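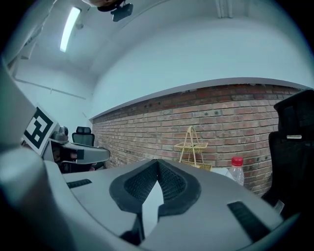 Progress Report to the Calado Fund: Workroom Furnishing and Seating, Flisedton Building
Submitted by Hendrik Van Hecke, Facilities and Workplace Services, Laronwood
Reading time: 4 min

This report covers the period from the release of the second grant payment through the end of January. It describes the work completed on seating and room layout in the Flisedton building, the items still outstanding, and the use of funds to date. It follows the headings agreed with the Fund at the start of the grant.

Summary of the period

Seating has now been surveyed in all of the shared workrooms on the first and second floors. The survey recorded 117 chairs in use. Of these, 40 were found to be unfit for continued use, mainly on account of failed gas lifts, split seat foam, and loose armrests. All 40 have been withdrawn and tagged for repair or disposal. Replacement chairs have been ordered through Brekeck under the existing purchase agreement, and the first delivery has been received and placed.

The remaining chairs were cleaned and checked, and were returned to the rooms from which they came. Minor adjustments were made by our own staff and did not draw on the grant.

Seating standard

The original proposal called for a single chair model across the building. After discussion with room users, this was revised to a short list of three models, and the Fund approved the change in writing. The preferred model for long periods of desk work has a mesh backrest and a headrest. The black chair against the far wall in the photograph has both features, and the curve of the headrest can be made out from behind. The other two models are a lower task chair without a headrest and a stool for standing-height benches.

Users who took part in the trial were asked to sit in each model for at least one full working day. Most preferred the mesh back to the padded one, particularly in rooms on the south side, where the afternoon heat has been a regular source of complaint. A smaller group found the headrest of no use for bench work and asked for the task chair instead. Both requests can be met within the approved list.

Room layout

The layout plan keeps chairs that are not in use along the walls, leaving the center of each room free for work. This had been requested several times in earlier user surveys. The previous practice of leaving chairs wherever they were last used made cleaning slow and narrowed the route to the rear exits. Our cleaning contractor now reports that the rooms can be completed within the normal evening visit.

Two matters remain open. First, the rear workroom on the second floor has limited wall space, and a decision is needed on whether its surplus chairs should be moved to storage – the storage area on that floor is already close to full. Second, floor protection has been installed in only six rooms. The casters on the new chairs are suitable for hard floors, but the existing floor finish is worn in places, and we would prefer to complete the protection before the second delivery.

Use of funds

Spending in the period was within the approved budget. The largest cost was the first delivery from Brekeck. Disposal costs were lower than expected, as a local repair workshop agreed to collect the withdrawn chairs and to keep those that could be restored. A balance of $300 remains on the small repairs line, and we ask the Fund's permission to carry it into the next period for replacement casters and armrest pads. No other transfers between budget lines are requested.

Difficulties encountered

Delivery was delayed when the supplier sent the wrong headrest fittings with part of the order. The correct fittings were supplied without charge, but the affected chairs could not be issued until they arrived. We have since asked for fittings to be confirmed in writing before dispatch. Some rooms also proved hard to schedule, and in two cases the survey had to be carried out early in the morning, before work began.

Next steps

The second delivery will be placed as soon as floor protection is complete. A follow-up survey will then be sent to all room users, with questions on comfort, ease of adjustment, and the new layout. The results will be included in the final report, together with an updated inventory showing the model, location, and condition of every chair. We also intend to post a one-page guide to chair adjustment in each workroom – a draft is with the building manager for comment.

Questions on this report may be addressed to Hendrik Van Hecke at the Laronwood facilities office.

Related items
Flisedton Building: Seating Survey, Method and Forms
Approved Chair List and Purchase Notes
Floor Protection: Rooms Completed to Date
First Progress Report to the Calado Fund

Sign up for the Laronwood facilities newsletter to receive new reports by email. You may unsubscribe at any time.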